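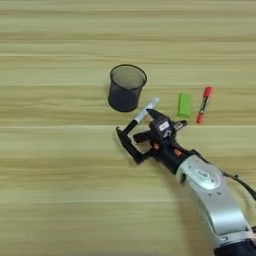 Can anyone tell me whether a laser distance measure is good enough for setting out shelves, or do I still need a proper steel tape? I'm halfway through fitting out the little study at our place in Plimville and my old tape has lost its hook, so every number I take is a bit of a guess. The black mesh pen cup on the table is empty, and I'd hoped a small laser might live there! The longest wall is 166 inches and the alcove is 15 inches deep, if that helps. I've been looking at a Tuso one but I don't want to spend the money and then find I need a tape anyway.
Tâm Tạ

Bergate
Hello Tâm, and good on you for having a go at it yourself. I've had a laser for a few years and I love it for long walls, especially when I'm on my own and there's no one to hold the other end. For the alcove, though, I'd go back to a tape every time. A laser gives you a distance between two faces, but it won't help you mark a board for cutting, and marking is most of the work with shelves. Check whether the one you're looking at measures from its back edge or its front edge (mine can be switched, and I once cut a lovely piece of pine short by the length of the tool - my favourite colour of stain on it, too). Measure the alcove at the back, the middle and the front, and do it again at each shelf height. Old walls wander more than you'd think. If the shelves are going in before Wednesday, buy the tape first and leave the laser for later.

Kárason
Just get a tape. Mine was cheap and it's fine.

Plimville Pete
I'd agree with Bergate mostly, but please have a look at a folding rule as well. It stays stiff across a gap, so you can hold it in the alcove with one hand and write with the other. And whichever you choose, use the same one for the wall and the timber.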